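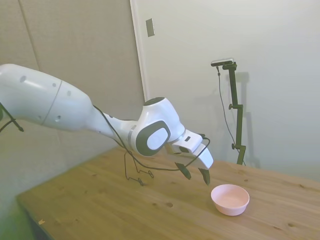 Halldóra Þórarinsdóttir

うちの職場にロボットが来て、三か月になる。入ったのは11月。私はHostesel社の試作室で食器の検品と箱詰めの段取りをしていて、日本語のブログにこういうことを書くのは、職場の誰にも読まれないからである。

ロボットの仕事は、ボウルをつかんで、持ち上げて、別の場所に置くこと。私が朝のコーヒーを片手にやっていた作業だ。コーヒーを持っていない分、向こうのほうが勤務態度はよい。

導入前の説明会では「単純作業から解放されます」と言われた。スライドには、解放された人が窓辺で微笑んでいる絵が入っていた。うちの試作室に窓はない。

で、解放された私が何をしているかというと、ボウルを置いている。ロボットがつかむためのボウルを、机の上に、毎回少しずつ違う向きと位置で置く。つかめたら記録し、つかめなかったら記録し、また置く。1日のノルマは60回。以前は自分で運んで終わりだったものを、今は人が置き、機械が運び、人が表に書く。工程表を見たMettonの担当者は「きれいに分業できていますね」と満足そうだった。

ピンクのボウルは縁が薄くてつるんとしていて、私は好きだが、ロボットとは相性がよくない。指が縁の手前で止まり、しばらく考え込む。考えているように見えるだけだと分かっていても、こちらもつい黙って待ってしまう。隣の席のBhattacharjeeさんはこの時間を「黙祷」と呼んでいる。

変わったことは、ほかにもある。まず、立ち話が減った。腕が動いている間は机に近づけないので、みんな壁際に並んで小声になる。美術館みたいだ。それから、物を出しっぱなしにする人がいなくなった。付箋が一枚貼ってあるだけでその日の記録が怪しくなるからで、長年の「整理整頓」の貼り紙より効いた。貼り紙はまだある。

腰は楽になった。これは書いておかないと公平ではない。箱を積む作業が減って、帰りにバス停まで普通に歩ける。代わりに目が疲れる。指と縁のあいだの隙間をじっと見る仕事というのは、想像していたより目にくる。

人数は減っていない。ただ、春に辞めた人の後任は募集されないままで、会議でその話になると、みんな急に手元の資料を読み始める。私もめくった。白紙のページだった。

先週、Hetnessの工場から見学が来た。若い人が「このロボット、何ができるんですか」と聞くので、ボウルを運べますと答えた。「ほかには?」と聞かれ、少し迷って、別のボウルも運べますと答えた。相手は丁寧にメモを取っていた。私の仕事のほうは聞かれなかったので、用意していた答えは使わずじまいである。

記録が2000回たまったら、次は皿に進むらしい。今は1000回を少し越えたところ。皿はボウルより平たい。Bhattacharjeeさんは、黙祷が長くなるぞと言って、もう椅子を持ってきている。

2021年2月20日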